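Sheet metal container

A sheet metal container is an open or closed vessel made by cutting, bending and joining thin metal. Common forms include bins, trays, hoppers, drawers and tote boxes. Such containers are used in workshops, kitchens, farms and warehouses, where they hold loose parts, grain, tools or scrap.

Materials

Most sheet metal containers are made of mild steel, galvanized steel, stainless steel or aluminum. Mild steel is cheap and easy to weld but rusts unless it is painted or oiled. Galvanized steel carries a thin layer of zinc. Stainless steel is preferred where food is handled. Aluminum is lighter and dents more easily.

Shape

Straight-sided containers make the best use of shelf space. Sloped sides guide the contents toward the floor of the container and make it easier to reach in by hand. Containers with sloped sides can often be stacked inside one another when empty, provided that the rim is not too wide. 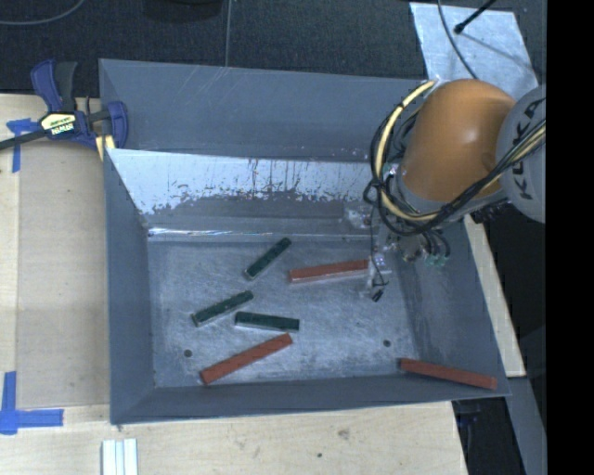 Shallow metal bin with sloped sides, holding green and reddish-orange blocks.

Construction

The sheet is first marked out as a flat pattern and cut with shears, a punch or a laser. The sides are then raised on a press brake. Corners may be welded, riveted, spot welded or folded into a locked seam. The top edge is usually turned over or rolled, which stiffens the wall and removes the sharp edge. In the workshop manual by Mekdes Bogale and Chaltu Tefera, a hem of 5 mm is given for small trays and 15 mm for bins with a rated load of 50 kg or more.

Finish and wear

Paint and powder coating are the usual finishes. Wear appears first on the floor and along the rim. Light scratches do not affect strength, but bare mild steel should be cleaned and recoated before rust spreads into the seams.

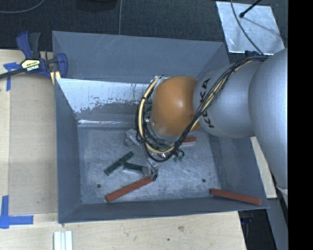
Why are some metal containers made with holes in the floor?
Holes may serve as drains for water or cutting oil, or as places for bolts that fix the container to a bench or stand.

See also

Press brake
Hopper
Galvanizing

Last edited Oct 10, 2023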